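Reading time: 5 min

3.2 Condition of the desktop units at intake

The desktop units examined in this study came to the Diltham refurbishing center from offices in Costutgate, where they had been retired during a single replacement round in November. In all, 70 towers were logged. Each was given an intake number, opened on its side, and inspected before any part was cleaned or moved. Inspection followed the sheet drawn up by Pylypenko and Jakab, which records the processor, memory, power supply, and expansion cards separately.

Processors were missing from 20 units. In most of these the previous owner had also withdrawn the memory, and the units could not be started for testing. They were kept in the study as sources of boards, cases, and power supplies (Figure 4).

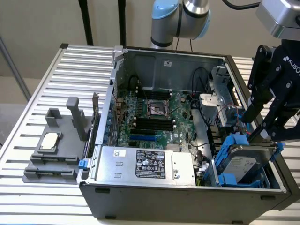 Figure 4. Opened desktop tower with an empty processor socket. The power supply is in place at the bottom of the case.

An empty socket calls for particular care. The contacts are easily bent, and damage of this kind may go unnoticed until a new processor is fitted. Staff were therefore asked to check the socket under a lamp and to fit a protective cover before continuing with the rest of the case. Sockets with visible damage were found in 5 units, and those boards were sent directly to materials recovery.

Power supplies were tested outside the case under the Dristel load procedure, as described by Katsaros and Zakharchenko. The label on each supply was transcribed in full at this stage. Results are given in Section 3.3.

Contact: Holovko Institute, Publications Office | Copyright Holovko Institute. All rights reserved. | Back to top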